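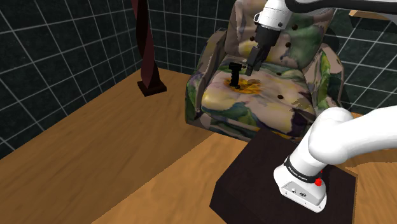 Notes for the open day talk, Skisum visit
4 min read
Home Talks Visits Contact
16 shares 2 comments

Opening

Good afternoon, everyone, and thank you for coming back in so promptly after the coffee. I'm Sabina Seneviratne, and I want to tell you a little (well, knowing me, a lot!) about our visit to the Kinine open day in June.
Thank Anneli Eskola here. She drove both ways and let me talk.

The demonstration

We watched the simulated room on the big screen, and I have to say I was charmed by it. A white arm, a black gripper, and a great flowery armchair with a small black object on the seat. I had expected a factory bench, so the flowers won me over right away.
Pause, let people look at the upholstery. My grandmother would have loved it.
Our host told us they run 100 tries at a time, and that the batch before lunch had scored 94. Say that slowly.
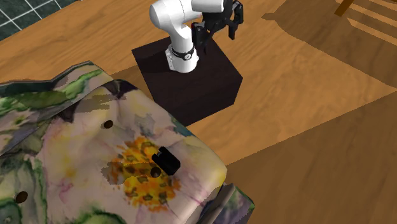 Questions from the group

Anneli asked how they choose the furniture, and we got a lovely long answer about the Codora library, which has 711 pieces in it. Leave five minutes for the room, then hand over to Anneli for the Chisholm trip.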